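Home | Topics | Index | Contributors | Help

Robot Teaching by Demonstration

Print this article | E-mail this article

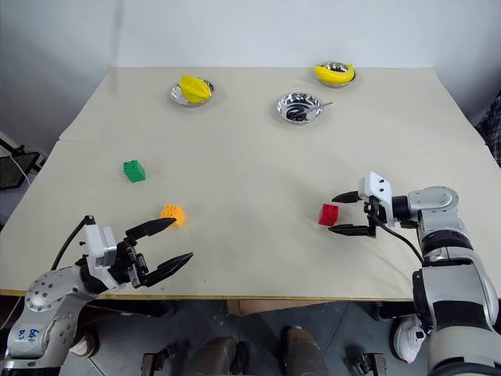 Robot teaching by demonstration is a method of giving a robot a new task by having a person carry out that task through the robot itself. The person may hold the arm and move it by hand, a practice known as kinesthetic teaching, or may direct it from a separate set of controls, known as teleoperation. In both cases the motion of the joints and the opening and closing of the grippers are recorded, usually together with camera images, and the recordings are later used to train a control program.

Hand guiding

Hand guiding is the older of the two methods. The motors are set to offer little resistance, and the teacher leads the arm along the desired path. The method needs little equipment and suits single-arm work such as placing parts in a tray. Its main weakness is that the teacher's hands and body often block the camera's view of the objects.

Remote control

In remote control, the teacher operates a leader device and the working arm follows. Systems with two arms commonly use a pair of leaders, one for each hand. The teacher may stand beside the table or work from another room — the second arrangement depends on a steady video link. Because force is not always passed back to the hand, new operators tend to grip too hard, and most training courses begin with light, sturdy objects such as toy blocks, fruit and metal bowls.

Recording practice

One complete attempt at a task is called an episode. The Korholm workshop, which trains operators for the Brastanik project, asks for 200 episodes of each task and moves the objects to new positions after every 10. Its operator handbook, edited by Gemma Haworth, advises a rest after 5 failed attempts in a row. Failed episodes are labeled and kept apart from the main set, although Ashley Holroyd has argued that recoveries from small errors should remain in it.

Limits

A program trained in this way may perform poorly when the lighting, the table height or the objects differ from those in the recordings. Differences between teachers also matter — two operators may pick up the same block from opposite sides, and the program must learn from both.

See also: Gripper; Kinesthetic teaching; Leader arm; Teleoperation

Print this article | E-mail this article

Previous | Next | Back to top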